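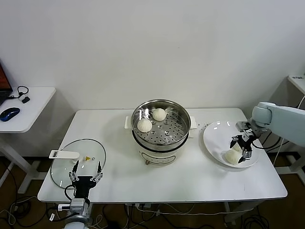
This page was last changed on 8 April 2022.

Steamed bun
A steamed bun is a soft wheat bread cooked over boiling water. The dough is made from flour, water, yeast and a little sugar. It may be plain or wrapped around a filling of meat, vegetables or bean paste, with the top pleated shut. Small buns usually need 10 minutes in the steamer, and large ones longer. They have no crust, as steam does not brown the dough. Leftover buns can be frozen and steamed again.

See also: Dumpling, Flatbread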